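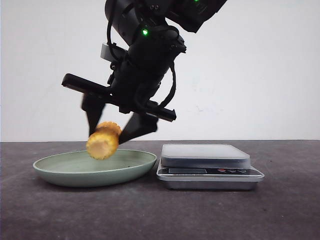
Why did the Hallcombe batch of sourdough starter go flat over the winter?

Too cold on the lower shelf, as far as I can tell, and fed on whatever flour was open.

8 April 2026. Moved both jars to the shelf over the fridge. Fed jar A with 695 g of the Mahasneh rye, which is far too much for one jar, as the counter now knows. Jar B got the white flour and sulked.

Float test: A floats, B sinks like a paperweight. Smell of B is nail polish with ambitions. Poured off the gray liquid, kept a spoonful, started over at equal weights.

The February notes say "feed when it looks hungry." My handwriting, sadly. Whoever bakes next, please write down grams.

Still to do: new lid for A, check the Zindico thermometer against the old one (they disagree by 3 degrees and I trust neither), order more rye.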